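May 27, 2026

Spent most of the day on the two-arm cell. The left gripper had been letting long parts creep, so I changed the rubber on both fingers before lunch. The old pads from the Illero kit had gone shiny at the tips. I cleaned the metal with alcohol, pressed the new pads on and left them clamped for 15 minutes. Then I ran 400 open and close cycles with nothing in the fingers and checked the screws again. One took a quarter turn.

After that I redid the zero on the linear rail of the other arm. It was off by a hair. Wiped the rail, put on a little grease, wrote the new offset on the card and in the Numside log.

In the afternoon I got to the alignment check. One gripper holds a pointed wooden stick upright and the finger of the other arm comes in from the side until it is next to the stick. I do it slowly, at the lowest speed, and read the error off the screen.
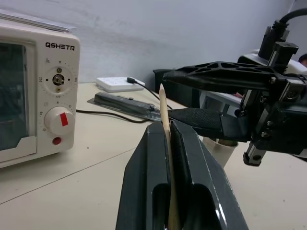

Altıntaş wrote back on the support thread that the stick is fine for a quick check but it wears, so cut a fresh point every 54 runs and never compare numbers taken with two different sticks. They also want the pads checked again after the first full day, as new rubber settles and the grip width changes a little.

I had not been counting runs. Started a tally on the back of the card, 14 so far.

Cable on the motor housing still needs a better tie. The Dondance clips I ordered in December are too small for it. Will measure the cable tomorrow and order the next size up. Shut down at six, both arms parked.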